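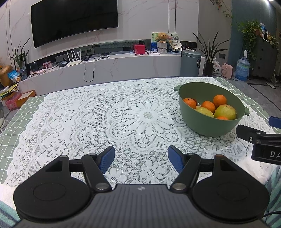

Robot Learning from Demonstration
Week 4: Gathering examples in people's homes
Notes by Ifor Prothero. Lab sheet by Milan Postma.

These notes cover the lecture and the first half of the lab. Read them before you come to the Cieślak room on Wednesday. The maths of last week's imitation loss is not repeated, and you won't need it until Week 6.

1. What we mean by an example

In this course an example (also called a demonstration or an episode) is one complete attempt at one task, recorded from start to finish. It has two parts that have to line up in time. The first is what the system could sense: camera pictures, and the width of the gripper opening. The second is what was done: how the gripper moved through space, and when it opened or closed.

A learning system of the kind we are using is given a large number of these and fits a function from the first part to the second. It has no other source of knowledge about the task. If all the examples of picking up a piece of fruit come in from the left, the trained policy will come in from the left, even when there is a vase in the way.

We will use "operator" for the person holding the gripper, "policy" for the trained function and "session" for a set of episodes recorded in one place without packing up.

2. Ways of collecting

Teleoperation. The operator drives a real arm, using a second arm, a headset or a pair of joysticks. The recorded actions are ones the robot has carried out, so there is no question about whether it can reach. It is slow, and the arm has to be wherever the task is.

Kinaesthetic teaching. The operator takes hold of the arm and pushes it through the task. It works well for simple paths on a bench. The operator's hands and sleeves are usually in the camera view, and the policy will learn from them if you let it.

Hand-held grippers. The operator carries a gripper like the one that will later be fitted to the arm, with a camera attached, and does the task directly. There is no arm in the room. Setting up takes minutes, and you can work on an ordinary dining table. The price is that nothing stops the operator making a movement the arm can't follow.

Video of bare hands. This is cheap and there is a great deal of it, but the finger positions have to be estimated and the contact between hand and object is often hidden. We come back to it in Week 9.

The rest of these notes are about the third method.

3. Why homes

A bench in a teaching lab has one kind of light, one surface and the same few objects year after year. A policy trained only there tends to fail when it is moved. In an early version of this practical, everything was recorded on a plain grey board. The policy did well on the board and badly on a patterned cloth, where it closed the fingers too high or didn't close them at all. We never fully worked out which part of the pattern it was reacting to. Adding episodes from tables with lace, checks and wood grain got rid of most of the trouble.

Backgrounds matter as well. A wrist camera that tilts a little way up will take in the far wall, the shelves, the plants, the television and anything on top of the cabinets. You could crop all of that away, and some groups do. We leave it in. The background helps the tracking software work out where the gripper is, and a policy that has been trained with plenty of different backgrounds learns to give them little weight.

So do not clear a room before recording. Clear what is unsafe or private, and leave the rest as the household has it.

4. How the gripper's position is found

The tracker compares features between one camera picture and the next and combines this with readings from the motion sensor. It wants texture. Lace, printed fabric, book spines and leaves are all good. A bare white wall close up is poor, and so is polished stone or a switched-off television screen if it fills most of the view, as reflections shift when you move and the tracker may take them for fixed points.

Signs that tracking has been lost:

the path drawn in the viewer jumps by more than a hand's width between two pictures
the path drifts while the gripper is resting on the table
the start and end positions differ although you put the gripper back in the same place

The last of these is the most useful check. Begin and finish every episode with the gripper held over the same spot, and look at the gap in the viewer. We reject an episode if the gap is over 11 millimetres.

Using two grippers, one in each hand, brings in a further problem. Each has its own tracker and its own idea of where zero is. The two must share a map, so record a mapping pass first: walk slowly round the table with one gripper, looking at the work area from all sides and from two heights. If you move a chair or draw the curtains afterwards, do the mapping pass again.

5. Choosing tasks

A good first task is short, has a clear end and can be put back to the start in a few seconds. Moving fruit between a bowl and the table is a common choice, and it is the one we use in the lab. It looks very simple but contains several separate difficulties.

Round fruit rolls. If one finger touches before the other, the tangerine moves away and the operator follows it. Keep these episodes if the fruit is picked up in the end. They are some of the few places where the policy sees a small mistake being put right.

Fruit in a bowl is partly hidden, by the rim and by other fruit. The operator can lean over and look. The camera on the gripper can't, so the operator must try to work from what the camera would see. In practice this means moving the gripper to get a view before reaching in, and doing it every time.

Sizes vary. A mango may need nearly the full opening of the fingers when a tangerine needs much less. Record the opening width as a continuous value. Students who reduce it to open or closed usually find the policy squeezing soft fruit.

Bowls move. A light plastic bowl will slide on a cloth if the fingers brush the rim. Decide before the session whether a shifted bowl counts as a failure and write it in the log. In our lab it doesn't, unless the bowl tips.

6. Variation, and how to get it

Operators are bad at being random. Asked to put an object "anywhere", most people use the middle third of the table, and after an hour they have a favourite spot. Prestura, the logging program on the lab laptops, has a placement prompt that gives you a table position and an angle before each episode. Use it for the bowl. Place the fruit by tipping it gently in, and don't arrange it.

Change one larger thing every so often: the cloth, the lamp, which side of the table you stand on, the height of your start position. Don't change everything at once in a small set. If you have few episodes and each differs from the others in every way, you can't tell from the results what the policy has failed to learn.

The Dandgate set, which you will be given in Week 6, has roughly 3000 episodes from flats and terraced houses, with several operators. The set you make yourselves will be 300 per group. You will train on yours alone, on Dandgate alone, and on the two together, and compare. Groups are often disappointed by the first of these. Keep the result anyway, it goes in the report.

7. Pace and style of movement

Move at about half the speed you would use with your bare hand. The arms in the Bomham workshop have a top speed and a limit on how sharply they can change direction, and an episode outside those limits is either slowed down in processing or thrown out.

Don't pause in mid-air to think. A pause teaches the policy that stopping there is a reasonable thing to do, and since the picture hardly changes while you wait, it may then stop for good. If you need to think, abandon the episode and begin again.

Keep the wrist within the range marked on the lab sheet. The elbow is not recorded at all, and it is easy to forget that the arm will have one.

8. Permission and privacy

A household must agree in writing before you record in it, and everyone who lives there has to be asked. Go round first with the person who has agreed. Letters, screens showing messages, medicine labels and calendars should be turned over or put away. Ask about family photographs separately. Some people are happy for them to stay on the shelf and some are not, and it is their decision.

Audio is switched off in Prestura by default. Leave it off.

If somebody walks through while you are recording, finish or abandon the episode as you like, but mark it in the log. Anyone may ask for a session to be deleted, up to the end of term, without giving a reason.

9. The log

One line per episode, filled in straight away: episode number, task, operator, cloth, light (daylight, lamp or both), outcome, remarks. Outcome is one of success, success after a slip, failure or abandoned. Do not delete failures from the laptop. They are left out of training at first, and in Week 8 you will need them for the part on learning to recognise when something has gone wrong.

Remarks can be short. "Cable caught on chair" is enough. "Bad" is not.

10. For the lab

Groups of 4. Take turns as operator, resetter and logger, with the remaining person watching the viewer for tracking faults. Swap every half hour or sooner if the operator's wrist is tired.

Before you start, charge both grippers, check that the finger pads are clean and the pivot screws are tight, and run the opening-width calibration (fully open, fully closed, three times). A gripper with a loose finger will give widths that are wrong by a few millimetres, and you won't see it in the pictures.

Bring a tablecloth or mat from home if you have one you don't mind lending. Fruit is provided. Bruised fruit goes in the crate by the door and is replaced at the start of each afternoon.

Questions on the lab sheet to Milan Postma, on the notes to me.

Reading for next week: chapter on compounding error in the course pack, up to the worked example with the two corridors. Skip the proof.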